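The Gesten Hotel in Provville has published its program for guests who travel to watch or take part in sport. The hotel's director of guest services met with us on Sunday, February 18, 2024, to discuss the coming season and the Llewellyn Road Race, which starts 200 meters from the front entrance.

"Race weekend is our fullest of the year," the director said. "Runners book in December, and many ask for the same room they had before." Breakfast will be served from 4:30 a.m. on race day, and late checkout will be offered to all registered entrants.

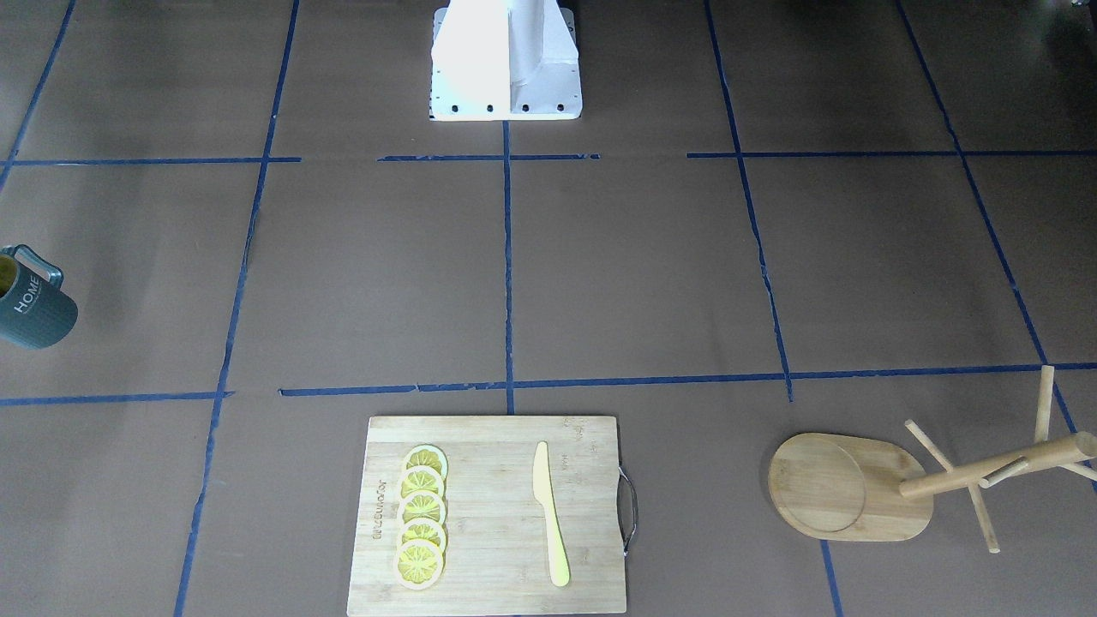
## Tennis and rowing

The hotel has also renewed its agreement with the Ismont Tennis Club, whose 3 clay courts are open to guests on weekday mornings. Rackets may be borrowed at the front desk.

"Guests used to call the club themselves, and they were often told the courts were taken," the director said. "We now hold the hours in advance and confirm them with the room."

Rowing is a newer interest. The spring regatta is held over 1000 meters on the Ismont reservoir, and the hotel will run a shuttle to the north bank on both days. Seats are free of charge but must be reserved by the evening before. Asked whether the shuttle would carry equipment, the director was clear: "Bags, yes. Oars, no. The clubs bring those by trailer."

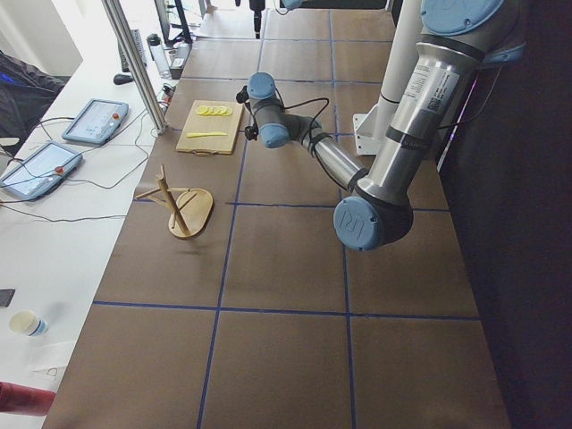
*Work table with blue tape lines and a UR robot arm.*

Rates for the race weekend are available from the reservations office at extension 2192. Groups should write to the hotel directly and state the number of rooms needed.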